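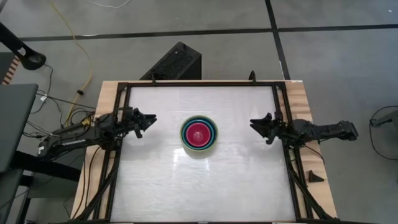

*Yellow-green, teal, pink. Nesting bowls, biggest to smallest.*

August 2021

So I've been thinking about my grandmother's recipe box again, mostly on account of the plum cake, which I have now made four times this winter and got wrong in four separate ways.

The box came to me in March when Mum finally cleared the top cupboard. It's a dented metal thing that used to hold index cards at the council library, and Nan filled it over something like fifty years without ever once filing anything. Curries behind Christmas. A cure for aphids behind the scones. There are 367 cards in there (I numbered them in pencil on the back before I touched anything, because I know what I'm like) and I've been typing them up at night when the kids are asleep and there's nothing on telly.

The thing about Nan's recipes is that she wrote them for herself. She knew perfectly well how to make a sponge, so the card for sponge says "eggs as usual, Kallio tin, mod. oven, watch it". That's the lot! No flour. No sugar. I spent a whole evening trying to work out what the Kallio tin was and rang Mum, who said oh, the deep one, the one with the dint, and no, she didn't know where it had gone, and had I tried my aunt. I had not tried my aunt. I tried my aunt. She reckons it went to the church fete in the nineties with half the good saucepans.

I've ended up measuring by volume like a detective. If the batter's meant to fill a deep tin to two fingers below the rim, and Nan had small hands, and the recipe makes enough for "us and next door"... You see where my evenings go.

Anyway, plum cake. The card is one of the properly old ones, gone soft like fabric, and it reads, in full:

> Plums, halved, as many as fit. Butter the size of an egg and a bit. Sugar, less than Joan. 2 eggs. S.R. flour to stiffen. Cinnamon. Hot oven then not.

I love "less than Joan" more than nearly anything in the box. Joan lived over the back fence and was evidently heavy-handed. There's another card, much later, in biro, for a lemon slice that says "Joan's was right after all", and I'd give a lot to know what happened in between.

My first go, I used too much flour and it came out like a scone with fruit wedged in it. Second go was better but I'd bought the wrong plums, those big supermarket ones that are all water, and the bottom never set. The third I left in at "hot" because I was on the phone and forgot about "then not". The fourth was nearly it. The edges were right, a bit chewy and dark, and it smelt exactly like her kitchen on a Sunday arvo, which made me go and stand in the laundry for a minute. But the middle sank, and hers never sank, and I can't work out why. More eggs? Smaller eggs back then? Somebody with chooks please tell me whether that's a thing.

I mentioned all this to Cristóvão Loureiro at the community garden, who's in the plot next to ours and has opinions about fruit. His view is that I'm mad to be attempting it in winter with cold-store plums and ought to wait until summer like a normal person. Fair enough. He also said his mum made something similar with a yoghurt pot as the measure for everything, one pot of this and two pots of that, and when the brand changed the size of the pot the cake went off and the whole family was in mourning. She ended up keeping an old pot in the cutlery drawer for years. I've written that down on a card of my own and popped it in Nan's box, number 368, which is probably cheating.

It did get me thinking about how much of cooking at home is the gear. Not fancy gear, just the particular stuff you've got. I know my porridge by how far up the blue mug the oats come. I couldn't tell you in cups or grams. When we stayed at the beach place at Gokness last year I made the worst porridge of my life three mornings running, all because I'd left that mug at home, and my husband very kindly ate toast. If one of my kids ever finds a card in my handwriting that says "oats, blue mug, to the chip", well, good luck to them, I suppose. I should write it out properly. I won't, though.

Typing them up is slow going. I'm up to card 54, a chutney that calls for a quantity of green tomatoes I can only assume was a typo, except she didn't have a typewriter. I'm putting in what the card says first, word for word with the spelling mistakes, and then my guess underneath in italics. Mum wants me to tidy them so the cousins can use them. I've told her the cousins can have both. I'm not taking Joan out of it for anyone.

A few odds and ends if you're doing something similar with your own family's box:

- Photograph the backs too. Nan's backs have shopping lists, phone numbers, and a very cross draft letter to the gas company.
- Pencil, never pen, and don't try to flatten the crinkly ones. I split one down the middle and felt sick for a day.
- Ask the relatives sooner than you think you need to. My aunt knew what "the usual paste" was straight off, and I'd been stewing over it since autumn.
- Oven temps on anything old are likely to be Fahrenheit. I learnt this with a tray of biscuits and a smoke alarm.

Next on the list is the steamed pudding, which I'm a bit scared of. The card says to tie it down "the way Dad did", and that's one even my aunt can't help with. I might try string and hope.

Oh, and if anyone in the district has a deep round tin with a dint in one side that came from a church fete a long time ago, I'll swap you for it. I've got a brand new springform and two jars of fairly experimental chutney.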